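Ticket 2104
Queue: Demo floor, Hostley
Subject: Arm stops short on cup task, visitor afternoon
Opened by: Humaira Gondal
Assigned to: Stepan Vakulenko
Priority: High until doors open, normal after
Status: Resolved, one follow-up open

Humaira Gondal, first entry
Visitors from Vellholm are due at 2 on Monday and I'd love to have the cup task back before they walk in. The arm goes to the start pose fine, then throws fault 719 (wrist load mismatch) partway through the program and parks itself. It does this on maybe every third run, so it looks perfect right up until you call somebody over to watch. Everything else on the floor is in great shape! Wrist camera views attached.
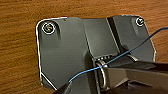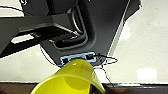

Wrist camera views. First: gray plate on the wood surface, with the blue wire across it. Second: yellow-green cup, tilted, near the blue bracket.

Stepan Vakulenko
Thanks, these help. Two questions before I start changing things. Which program version is loaded? And did anyone swap the tool profile after the plate task? The plate task and the cup task use different payload settings, and 719 is what you get when the controller expects one and feels the other.

Humaira Gondal
Version 11 on both. I switch tasks from the floor menu, the way the card says to. I have never touched the tool profile by hand and I wouldn't know where to find it.

Stepan Vakulenko
OK. Please run the cup task with nothing in the fingers, start to finish, half speed, a handful of times. Then the same with the cup. Write down only whether it faults and at which step.

Humaira Gondal
Empty: no faults. With the cup: faulted at the tilt step, cleared it, ran clean, ran clean, faulted at the tilt step again. Always the tilt, never the approach. Rostyslav was watching the log while I did it and says the payload value at the tilt is the one from the plate task.

Rostyslav Yurchenko
Confirming. The floor menu loads the new motion program right away but the tool profile only updates if the arm is sitting at home when you press the button. If it is anywhere else, the old profile stays and you get no warning. Parri (our menu software, for anyone new on this ticket) shows the new task name in green either way. So the screen says cup and the controller still thinks plate.

Stepan Vakulenko
That matches the "every third run" pattern, depending on where the arm was when the task got switched. Really nice catch. I want to rule out the cables too, so please also check the following with the arm stopped and the enable switch off:

1. Black cables at the wrist: enough slack to follow a full tilt, nothing pulled tight.
2. Connectors at the wrist fully seated.
3. Finger pads clean, no grit.

Humaira Gondal
Done, with Haoran holding the flashlight. Slack is fine through the whole range when we move the joint by hand. Connectors seated. Pads wiped down, they were a little dusty but nothing stuck to them.

Haoran Mao
Adding a question from the person who has to talk during the demo. If it does fault in front of people, what do I do? Last time I stood there and smiled.

Stepan Vakulenko
Press Clear once, wait for the light to go steady, press Home, then choose the task again from the menu. Don't press Clear twice. It takes under a minute and you can use the time to show people the wrist view on the big monitor, which they usually like better than the arm anyway.

Workaround for the afternoon: always press Home before you change tasks. Wait until it has fully stopped. Then pick the task. I've taped a note to that effect under the menu screen.

Humaira Gondal
Tested the workaround, going back and forth between plate and cup. No faults. Leaving the ticket open until the visit is over.

Humaira Gondal, after the visit
It went so well! We had a bigger group than planned and they stayed well past the end of the slot. We started with the plate task because it's slow and people can get close to the barrier and see what the fingers are doing. Caoimhe Ó Flaithearta, who led the Vellholm group, asked for the wrist view full screen and then wanted to know how the arm tells the ring from the plate when both are gray and metal. Rostyslav answered that one and I think he'd still be answering it now if we hadn't moved on to the cups.

Cup task ran every time we asked for it. One of the visitors asked to press the buttons, so Haoran walked her through Home, wait, choose task, and she ran the whole thing herself — easily my favorite part of the day.

Things that came up and should be written down somewhere:

The monitor lags the arm by roughly a second. Several people noticed. If you're narrating, talk to the arm and let the screen catch up.

The start chime is too quiet once there's a crowd.

People want to know what happens if you move the cup while the arm is on its way. We said we'd show that next time. Can we?

Stepan Vakulenko
Yes to moving the cup, but with me on the stop button, and only before the approach begins. I'll write up a short procedure. The chime is a volume setting, which I've turned up. The lag is in the video encoder and I'd like to look at it separately, so please open a new ticket for that one.

Rostyslav Yurchenko
Fix for the main problem is in. Parri now refuses to change tasks unless the arm is home, and shows "Send arm home first" in orange. It also prints the active tool profile next to the task name so both can be checked before a run. Installed on the Hostley floor unit. The Osta unit still has the old menu, and I'll update it in July when I'm up there for the service visit.

Until then, Osta staff need the same taped note. Haoran, could you send them the wording?

Haoran Mao
Sent, along with the steps for clearing a fault. They've put it up next to their screen.

Stepan Vakulenko
Closing as resolved. Root cause: tool profile not updated on task change when the arm is away from home. No hardware fault found, no parts replaced. Follow-up for the Osta menu update stays open under Rostyslav's name.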